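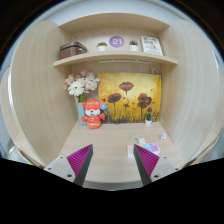 Why we picked the desk nook

Our project was about making a small study space feel like somewhere you'd want to sit. Rimantas Vaher and I had 2 weeks and one desk alcove in the Nustitz study room. Pale wood on every side, a shelf, a slim light strip underneath – tidy, but a bit like sitting in a cupboard!

We asked 12 people on our corridor what they'd change. Almost all of them said "colour" before anything else, so that settled it.

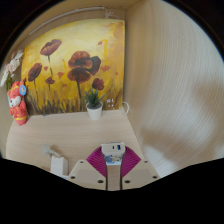 What we tried

The poppy painting did most of the work. All that yellow bounces nicely off the wood, and the dark red flowers stop it looking too sunny (I'd wanted a plain blue print, and I'm glad I lost that argument). We stood it at the back of the desk and put a little succulent in front. We also tried a bouquet on the left of the canvas, and I liked that a lot more than I expected to.
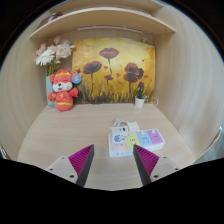
The cord from the light was my big annoyance. It bunches up on the right and your eye goes straight to it once you've noticed. Saulius Vasiliauskas, our tutor, suggested clips along the side panel – we ran out of time, so it's on the list for the next group. I'd also like to try a smaller canvas, as this one takes up a fair bit of the back wall and leaves less room for books.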